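Visita al taller de Nulard, marzo

La nave tiene dos zonas: almacén y taller. El taller es blanco, muy iluminado, con suelo de baldosa clara y varias personas de pie. Nulard prepara allí pedidos para Provetti y Fereo, con lotes de 2.000 a 3.000 piezas. El recorrido dura 41 minutos y empieza en recepción de material. Las consignas de cada puesto se consultan en pantalla. 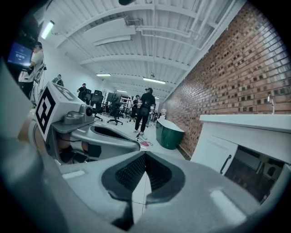
El control de salida se hace por muestreo, con registro por lote. La zona de embalaje queda para otra visita; ese mes estaba en obras.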